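Setting Up Your Jaststead Under-Cabinet Light Kit
Section 5: Placing, wiring and first switch-on

You're at the fun part! By now the strips should be cut to length and the cabinets wiped down with the alcohol pads (if they aren't, go back to Section 4, it takes ten minutes and the adhesive really does need it). Set aside an evening for the rest. Most kitchens go up in one sitting.

Placing the strips

1. Hold a strip against the underside of the cabinet, close to the front edge, and tape it up loosely with painter's tape.

2. Plug the strip into the Traria driver and switch it on. Leave the room lights off for this.

3. Slide the strip forward or back until you like what you see. Toward the front, the light falls on the counter where you chop and pour. Toward the wall, it washes down the backsplash and looks lovely with tile, but your hands will work in shadow.

4. Mark both ends of the strip with a pencil, switch off, unplug, and take the tape down.

Note: Polished counters act a bit like mirrors. If you see a row of bright dots on the surface, fit the frosted cover now, before you choose a final position. It softens everything beautifully.

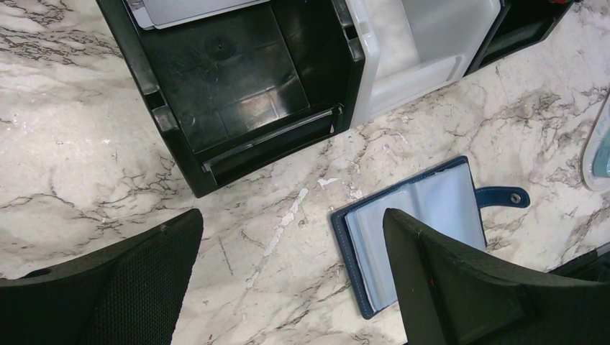
5. Peel back a short length of the liner, line the strip up with your pencil marks and press. Keep peeling and pressing as you go, holding each stretch down for 5 seconds.

6. Snap a clip over the strip at each end and at every joint.

CAUTION: Never bend a strip sideways. It will curve up and down happily, but a sideways bend cracks the solder joints.

Wiring the driver

7. Run the lead along the back corner of the cabinet and fix it with the small saddles.

8. Push the lead into the driver socket until it clicks. The arrow on the plug faces the arrow on the driver.

9. Mount the driver inside a cabinet with free air on all sides. A shelf above the range hood is a poor choice, it gets too warm up there.

CAUTION: Plug the driver into the wall only when every joint has been pushed home and clipped.

First switch-on

10. Press and hold the dimmer for a slow count of three. The strip fades up to full brightness and stays there.

11. Tap to step through the color settings. We love 3000 K for evenings, warm and easy on the eyes, and it's what the kit starts on out of the box.

12. Turn the dimmer to your favorite level and double-tap to save it.

If one section stays dark, unplug the driver and reseat the joint just before the dark part. If the whole run flickers, check that you haven't joined more strips than the driver label allows.

Next: Section 6, Adding the Hernness motion switch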